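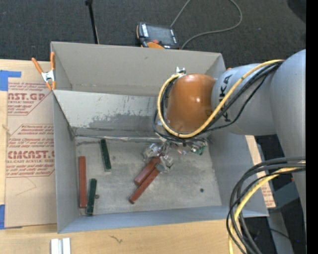
Sorting bins and block stock: changes for March

The block sets at the Mirncombe store have been re-sorted, and the large gray bins are now the standard container for all loose blocks. The shallow Tulalby trays are withdrawn. They held the short blocks well enough but let the long ones ride up over the rim, and the lids would not close.

One bin goes on each tabletop, open side up, with nothing stored under it. Blocks go in flat, in a single layer. Do not stack them against the walls. A long block standing on end tips over when the bin is lifted and marks the floor of the bin, and scuffed floors are already common in the older stock. Scuffs are cosmetic and do not need to be reported. Cracks in a wall or corner do.

Reddish-brown and dark green blocks may share a bin. Liliana Ferri asked whether the colors should be split, and for now the answer is no - sorting is by length only, short and long, and the paper labels reflect this. Any block with a split end goes in the Tedesco crate by the door.

Stock after the re-sort is 41 short blocks and 42 long. The Atus order adds 20 more long blocks, due in March. They will be supplied unfinished and need sanding on the end faces before they go out with the rest.

Cleaning: wipe the inside with a damp cloth and let the bin dry with the open side down. Solvent leaves pale patches on the gray surface that do not come out. Sweep the carpet around the table afterward, as sanding dust carries.

Bin labels are being reprinted in a larger size. Requests for extra labels go to Viola Bassi, with the bin number and the block length.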